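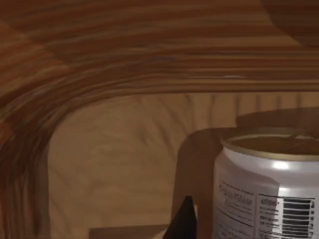 Incidencia 376: registros de trazabilidad no sincronizados en la plataforma Atular

Estado: cerrada
Prioridad: alta
Módulo: Cadena de custodia / Parcelas de origen
Organización solicitante: Cooperativa forestal Eide
Responsable técnico: Tin-yau Yeh, servicio de soporte de Praton

Descripción del problema

La cooperativa comunica que las fichas de parcela cargadas desde los dispositivos de campo no figuran en el panel de auditoría. La aplicación móvil muestra el aviso «Envío completado», pero el panel mantiene las parcelas en estado «Pendiente de polígono». La entidad certificadora ha solicitado el expediente completo para la revisión del 23 de mayo, por lo que se ruega tramitación preferente.

Versión de la aplicación: 10. Parcelas afectadas: 40, todas ellas del sector Sorkano.

Comprobaciones iniciales

Se verificaron las credenciales de los técnicos de campo y los permisos asignados al perfil «Productor asociado». Ambos eran correctos. La cola de envíos no presentaba elementos retenidos.

Se solicitó a la cooperativa la exportación de una ficha desde el dispositivo y se comparó con la recibida en el servidor. El código de parcela, la especie y el volumen declarado coincidían. El campo de geometría llegaba vacío.

Análisis

El sector Sorkano fue incorporado en abril mediante importación de un archivo catastral facilitado por la propia cooperativa. Dicho archivo utiliza un sistema de coordenadas distinto del configurado en Atular. La validación del servidor descarta los polígonos situados fuera del ámbito territorial de la organización y conserva el resto de la ficha – sin emitir aviso alguno al usuario.

En 18 de las parcelas se detectó además un cierre incompleto del perímetro, defecto ajeno a la importación y que debe corregirse en origen.

Actuaciones realizadas

1. Copia de seguridad de las fichas del sector.
2. Conversión del archivo catastral al sistema de coordenadas de la plataforma.
3. Nueva importación en el entorno de pruebas y contraste con los límites aprobados en el plan de gestión.
4. Traslado al entorno de producción, previa conformidad escrita de la cooperativa.
5. Remisión a la cooperativa de la relación de parcelas con perímetro abierto.

Respuesta de la organización solicitante

La cooperativa confirma que los perímetros han sido corregidos y enviados de nuevo. El panel de auditoría muestra la totalidad de las parcelas en estado «Verificada». Se consulta si los certificados de origen emitidos durante el periodo afectado conservan su validez.

Respuesta del servicio de soporte

Los certificados emitidos no requieren anulación, dado que el código de parcela y el volumen no sufrieron modificación. Deberá adjuntarse a cada uno el anexo cartográfico actualizado, disponible en el apartado «Documentos» del expediente.

Se ha registrado una solicitud de mejora para que la aplicación notifique el rechazo de geometrías. Su seguimiento se efectuará en un expediente independiente.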